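Covlow Returns Depot
Minutes of the staff and management meeting on the picking cell, October 2019

Present: Heather Henare (chair), Pankaj Yadav (engineering), Adesuwa Olaniyan (sorting floor), Dwayne Nguyen-Tran (sorting floor, nights), Liudmyla Koval (minutes)
Apologies: Brunton site, no one able to travel

1. Minutes of the last meeting
Agreed, with one change. Item 4 should say that the night shift was told about the new rota after it went up.

2. Picking cell
Pankaj reported that the arm is picking mixed goods out of the bin and is now left to run for a full shift with one person minding it. On the last full day it handled 263 items. The bench next to it, worked by hand, did about 500. Soft things and anything with a cord or strap still cause most of the stops. Hard, plain shapes are fine.

Dwayne asked whether the target for the hand bench would go up to cover the gap. Heather said no, and that this would be put in writing.

Adesuwa said minding the cell is more tiring than it sounds. You stand, you wait, and then you have to be quick when it stops. People who used to talk across the bench are now on their own for hours. She asked for turns of no more than two hours. Pankaj had no objection. Heather wants to see how it fits with breaks before agreeing.

3. Jobs and grades
Heather repeated that none of the 23 sorting posts will go before June. She could not say anything about after that. Dwayne said this was the same answer as last time and asked for it to be recorded that the night shift is not happy with it.

Minding the cell is paid at the sorting rate for now. Adesuwa's view is that clearing a stop with the pendant is a skilled job and should be graded as one. Heather to take this to Immont, who set the grades for all sites.

4. Training
Four people have done the day course at Jevberg. Two more places are booked. Liudmyla pointed out that all four are on days, so nights still ring Pankaj at home when the cell stops. Both new places to go to nights.

5. Safety
No injuries. One report of a person leaning over the bin to free an item before the cell had been locked off. Pankaj has spoken to them. The lock-off steps will be put up at the cell in larger print.

6. Any other business
Dwayne asked for a stool at the cell. Agreed.
Brunton would like to send two people over to watch a shift. Adesuwa will find them a day.

Actions
Heather: letter on bench targets, grading question to Immont, reply on two-hour turns
Pankaj: lock-off steps, list of items that cause stops
Liudmyla: Jevberg bookings, stool
Adesuwa: Brunton visit
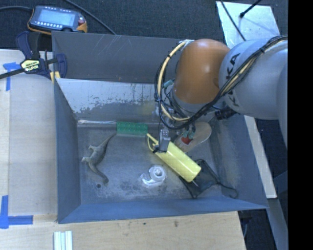
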